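Javley Beverage Handling Project
Progress report to Cirkby, period ending September

1. Status

Work package 2 covers the draft practice code for two-handed robots serving drinks from lever-tap dispensers. Sections on grip, approach and spill limits are complete in draft. The section on cleaning between servings is still open. Spending is within plan.

2. Trials against the draft code

The period produced 1132 logged servings on the Prantl bench, of which 900 were run with the clause set frozen at the start of the period. The remaining servings used a revised grip clause and are reported separately in the annex. Servings are scored from the log and the head camera record by a reviewer who does not operate the bench.

The draft code requires the cup to be held by its outer wall, below the drinking edge. Contact with the rim is recorded as a hygiene deviation even if nothing is spilled. The free hand may rest on the table or stay open above it but may not cross the dispensing line.

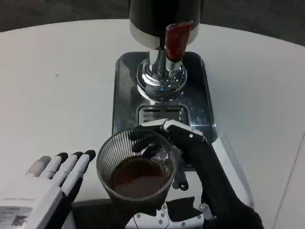 Does a rim contact stop the trial?
The serving is finished and logged as a deviation, and the cup is withdrawn from use. A stop is required only for a spill outside the tray, a dropped cup or a person entering the marked area.

3. Changes to the clauses

Clause 4 (placement) previously allowed filling with the cup held in the air. Reviewers could not apply the height limit consistently, and the revised text requires the base of the vessel to rest on the drip tray grate before the tap is opened. The hand may keep its grip during filling.

Clause 6 (vessels) now treats rigid tumblers and thin-walled plastic cups as separate classes. A single force limit for both was not workable – values suited to a tumbler deformed the plastic cups. Sornix has supplied revised limits for each class, and these are loaded on the bench controller.

Clause 9 (cabling) is new. Forearm cables must be routed so that they do not pass over an open vessel at any point in the serving motion. The check is made by hand at the start of each shift and takes 45 seconds.

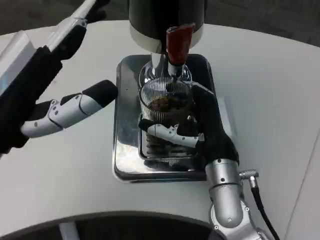
Figure 2. Tumbler on the drip tray grate under the valve, right hand gripping, left hand open and clear of the table.

4. Open points

The cleaning interval for the hand covering has not been agreed. Prantl proposes a fixed number of servings; our preference is a fixed time, with an extra clean after any deviation. Both options will be costed before the next report.

Reviewer agreement on rim contact remains lower than on the other items. The definition will be reworded and the affected servings scored again.

No change to the delivery date is requested.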